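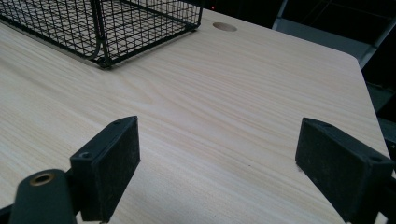

A wire mesh basket on a light-colored wooden tabletop.

Zukevell Press Announces Study of Widowhood and Land Rights

GIDBY, October - Zukevell Press will publish Holding the Field: Widows, Land and Local Law, by Irja Hyvönen, this month. The book examines how widows in farming districts have claimed, kept and lost land, and how village courts have ruled on their cases.

Hyvönen draws on 1393 court records and on interviews carried out over six years. Separate chapters deal with inheritance, remarriage, debt and the role of adult sons. A closing essay by Vusumuzi Engelbrecht compares the findings with recent work on customary law.

"Readers will find the women's own words on nearly every page," said Anneli Harju, senior editor for social sciences at Zukevell Press. "The court papers are quoted at length, and the author lets them stand."

The book will interest students and teachers of sociology, law and gender studies - and general readers concerned with rural life. It runs to 572 pages, with maps and a full index. The first printing is 2000 copies in paperback and 500 in hardcover.

Review copies: Lempi Koivisto, Publicity, Zukevell Press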